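From: Irena Zieliński
To: Clanthorpe Menders list
Subject: Re: [menders] Wool that felts at the heel, and a darning question

Hi all,

Rezaul wrote:

> I have been darning my hiking socks the way my aunt showed me, a plain
> woven patch over a mushroom, and the patch itself is lasting fine. What
> goes is the ring of knitting all round it. I get maybe one season and then
> there's a new hole on the edge of the old repair, and then a hole on the
> edge of that one. Am I pulling too tight? Is the yarn wrong? I'm using
> Hladun mending wool, two strands, because it was what the shop had.
>
> Also, does anyone knit their darns instead of weaving them? Aleksandra
> mentioned it in September and I never followed up. I can't picture how
> you'd do it without ripping half the sock back.
>
> Rezaul Mridha

Oh, this is my favorite subject, so thank you, Rezaul, and I apologize to everyone reading on a phone.

First the ring of holes. I had exactly this problem for years and I blamed my tension, which did need work, but the bigger trouble was that my patches were too small. By the time you can see a hole, the fabric around it has already gone thin. Hold the sock up to a window with your hand inside it and spread your fingers. You'll see the light coming through in a much bigger patch than the hole, usually lopsided, more toward the outside of the heel if you walk the way I do. The darn has to reach past all of that and into fabric that still looks like fabric. I go four or five stitches into the good part on every side now. It feels silly the first time, a patch the size of a jar lid for a hole the size of a pea, but my gray pair has been through two winters since with nothing new at the edges.

Second, make the edge wavy. If every row of your darn turns at the same stitch you get a straight hard line, and the sock bends along that line with each step. So turn one row a stitch early, the next a stitch late, and so on all the way up. Leave a tiny loop at each turn too, just big enough to get the needle tip through. Wool shrinks a little in the wash and the loops get eaten up by it. Without them the patch puckers and drags at everything around it, and I suspect that is a good part of what you're seeing.

About the yarn: two strands of Hladun is thick for most hiking socks! I like it, I have a whole drawer of it, but doubled up it makes a patch that's much stiffer than the knitting it sits in, and the soft part always loses. Try one strand and pack the rows closer. If the heel still feels flimsy, go over it a second time on the diagonal. You can also match the weight properly by laying your yarn next to one pulled from the cuff seam, if the sock has one.

Now knitted darns!! Yes, yes, do it. You don't rip anything back. There are two ways, and I'll give you the one I'd start with.

If the stitches are thin but still there, use Swiss darning (some books call it duplicate stitch). Thread a blunt needle, come up at the bottom point of a V, go behind the two legs of the V above it, and back down where you started. You've drawn a second stitch on top of the first. Do a row, turn the sock upside down, do the next row going back. It stretches like the sock stretches, you can't feel it inside a boot, and if your color is close you can't find it afterward. I do this on heels before they go, usually while something is on the radio, and it has saved me more socks than all my actual repairs put together.

If there's a real hole, you can knit a little flap over it. Put the sock on something firm. Below the hole, where the fabric is sound, run a thin double-pointed needle under one leg of each stitch along a row, as wide as the patch needs to be. Those are your live stitches, picked up, nothing cut. Knit across, and at the end of each row catch one leg of the neighboring stitch on the sock and work it together with your last stitch. Purl back and do the same on the other side. You climb up the sock one row at a time and the flap is joined down both edges as you go. When you're past the top of the thin area, graft it down or just sew each live stitch to its partner. I won't pretend my first one was pretty. It looked like a pocket. But I wore it!

Aleksandra will tell you to do the flap first and trim the ragged bits behind it later, and I do it the other way around. Both work. Her socks do look better than mine.

A few words on sorting, as Hubert asked me off list how I decide what gets mended and what doesn't. I tip everything out in one heap and go through by feel before I look at any of it closely. Your fingers find thin knitting faster than your eyes do, above all in dark colors, where a worn patch hides until it's on your foot. Anything that feels papery goes in one stack, anything with an open hole in another, and anything felted solid gets kept for patches and potholders. 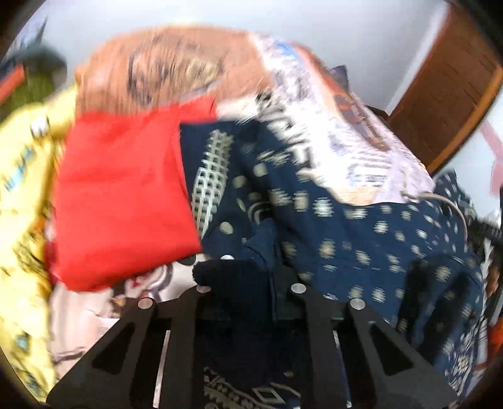

A black knit in the heap, the hardest kind to check by eye.

For black things I mend in daylight only, with a sheet of white paper tucked inside. At night I can't see one stitch from the next and I end up splitting the yarn. A charcoal thread on black is also kinder to work with than true black, and once it has been washed a few times I can't tell which is which.

Gloves are their own adventure. Fingertips I do in Swiss darning nearly every time, over the end of a fat marker with the cap on. The spot between thumb and palm takes so much strain that I pick up stitches all the way around the hole, pull them in with a short round of decreases, and close it like the top of a hat. Ilídio does something cleverer with a crocheted edge and I would love it if he wrote it up for us. (Please, Ilídio! Even a rough sketch.)

On felted heels, which was in Rezaul's subject line though he forgot to ask about it in the message: I can't undo felting and I don't know anyone who can. You can slow it down. Turn the socks inside out, wash them cool, and don't stuff the machine. Mine felt much less since I began rinsing the grit out by hand after a muddy walk. If the heel has already gone solid but has no hole in it, leave it alone. A felted heel is a pretty good heel.

Last thing. I have over 200 yards of the old Pivach sock yarn in moss green, wound off into small cards, left from a sweater I finally admitted I wasn't going to finish. It's wool with a bit of nylon and it darns beautifully. If you want a card, write to me off list with your address and say whether you'd like one or two. Postage is on me inside the state.

And Rezaul, do tell us how the bigger patch goes. Send the left sock and the right sock done two different ways if you can stand walking around like that, I'd be so curious to hear which one holds!

Happy mending,
Irena

--
Clanthorpe Menders mailing list
To leave the list, send a message with "unsubscribe" in the subject line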